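About Lamlow Laundry

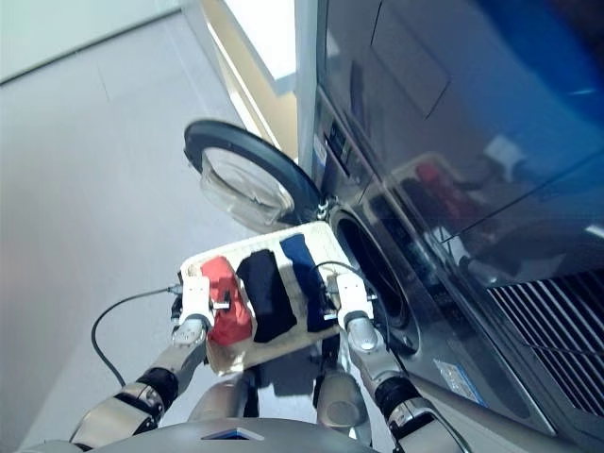

Red, black and navy, folded and on the tray by the washer.

Lamlow opened in 2000 in the old Bitov shoe shop on the Altcombe road, with a handful of secondhand machines and a change dispenser that preferred not to. The dispenser is gone. We kept the shoe shop's bench, so if you're waiting on a quilt you can sit where generations of Altcombe children were told their new school shoes would stretch.

We do wash and fold. You bring us a bag, we give you back a stack. Our current wash list has 803 households on it, plus two hair salons, a rowing club and the Langat guesthouse, whose pillowcases we could pick out of a lineup.

People ask about the folding, mostly in the tone they'd use to ask a dentist about flossing. Shirts go in thirds, sleeves behind. Towels go in half, then half again, then thirds, and we know your mother did it differently. Fitted sheets get folded into something close to a rectangle, and we'd ask you not to inspect the middle. Every order is laid out on a tray before it's wrapped, side by side instead of piled up, so the small things don't vanish under the big ones. Reds are washed with reds. We learned that one in our first July, at the expense of a cricket team, and they were very decent about it.

Washer doors stay open between loads. It keeps the rubber from smelling like a pond, and you should do it at home too, even if it means walking around the door.

Pockets get checked. We keep what we find for 30 days in the jar by the register: guitar picks, hearing aid batteries, one half of a great many friendship bracelets. Cash goes back in an envelope with your order. Lone socks live in a drawer, which now holds more than 500, and you're welcome to come and browse.

Drop off by 10 in the morning and it's ready by 6. Comforters take until the next day. Ironing is extra, and we sigh while we do it.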